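Rapport d'avancement à mi-parcours

Projet Kalel : étude d'un système de freinage magnétique pour sondes interstellaires légères

Organisme bénéficiaire : Institut Landry, département Propulsion et trajectoires
Destinataire : Fondation Nokholm, service des programmes scientifiques
Responsable scientifique : Chaimae Ezzat
Rédaction : Mounir Bouzid, Zuleica Falcão

1. Rappel de l'objet de la subvention

La convention conclue avec la Fondation Nokholm porte sur l'étude théorique et numérique de la décélération d'une sonde de faible masse à l'approche d'un système stellaire voisin. Les concepts de survol à grande vitesse laissent peu de temps pour l'observation de la cible. Le projet Kalel examine l'emploi d'une boucle supraconductrice qui, déployée en fin de croisière, transférerait une partie de la quantité de mouvement de la sonde au milieu interstellaire ionisé.

Le présent rapport couvre la période comprise entre le mois de janvier et la clôture du deuxième lot de travaux. Il est établi conformément à l'article relatif au suivi technique et ne se substitue pas au relevé financier, transmis séparément.

2. État d'avancement par lot

Lot 1 – Modélisation du milieu traversé. Ce lot est achevé. L'équipe conduite par Naima Farouk a constitué une bibliothèque de 742 profils de densité, obtenus en faisant varier la fraction ionisée et la structure des nuages locaux. La traînée calculée demeure très sensible à la fraction ionisée, dont les valeurs admises dans la littérature restent dispersées. Les profils ont été remis au comité de suivi avec leur documentation.

Lot 2 – Simulation de la phase de freinage. Les 4 000 trajectoires prévues au programme ont été calculées. Le code a été modifié en cours de période afin de traiter le couplage entre l'orientation de la boucle et l'attitude de la sonde, que la première version négligeait. Cette reprise a entraîné un retard de deux mois sur le calendrier initial. Les résultats confirment qu'un freinage purement magnétique perd son efficacité aux basses vitesses et qu'un dispositif complémentaire, de type voile électrique, devra être envisagé pour la fin de la manœuvre.

Lot 3 – Tenue mécanique et thermique de la boucle. Le lot est en cours, sous la responsabilité de Fouad Ouazzani. Le choix du ruban s'est porté provisoirement sur la Dretonine, matériau composite mis au point à l'Institut. Sur les 16 échantillons prévus au plan d'essais, neuf ont été caractérisés en traction à basse température. Les sept autres attendent la remise en service du cryostat, dont le circuit de pompage a dû être révisé. Aucune conclusion ne peut être tirée à ce stade quant au vieillissement sous rayonnement.

Lot 4 – Synthèse de mission. Ce lot n'est pas engagé. Son démarrage est subordonné à la validation des hypothèses de masse issues du lot 3.

3. Difficultés rencontrées et mesures prises

Outre la révision du cryostat, l'équipe a dû faire face au départ d'un ingénieur de calcul. Le poste a été pourvu en interne et la charge correspondante redistribuée entre les lots 2 et 3. L'accès au calculateur partagé a par ailleurs été réduit au printemps ; un complément de 200 heures a été accordé par la direction de l'Institut, sans incidence sur le budget de la subvention.

4. Moyens et locaux

Les activités expérimentales ont été regroupées au rez-de-chaussée du bâtiment principal. Les postes de calcul demeurent à l'étage. Ce regroupement n'a donné lieu à aucune dépense imputée à la convention. 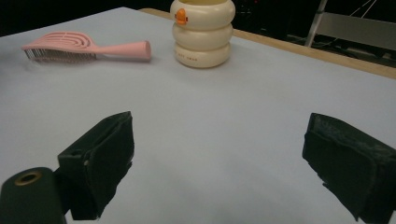
Plan de travail gris-bleu clair, avec une brosse à cheveux rose et un récipient de couleur crème.

5. Diffusion des résultats

Un article consacré à la sensibilité de la traînée a été soumis à une revue à comité de lecture. Zuleica Falcão a présenté les résultats du lot 2 lors du séminaire interne de l'Institut Landry. Le dépôt des profils de densité en accès libre interviendra après acceptation de l'article, sous réserve de l'accord de la Fondation.

6. Programme de la période suivante

L'équipe prévoit d'achever la caractérisation des échantillons, de compléter le code par un modèle simplifié de voile électrique et de proposer une première enveloppe de masse pour la boucle et son mécanisme de déploiement. Compte tenu du retard constaté, la responsable scientifique sollicite un report de deux mois de la remise du lot 3, à budget constant. La date de remise du rapport final resterait inchangée.

La demande de report est jointe en annexe A, accompagnée du calendrier révisé. Le relevé des heures de calcul figure en annexe B.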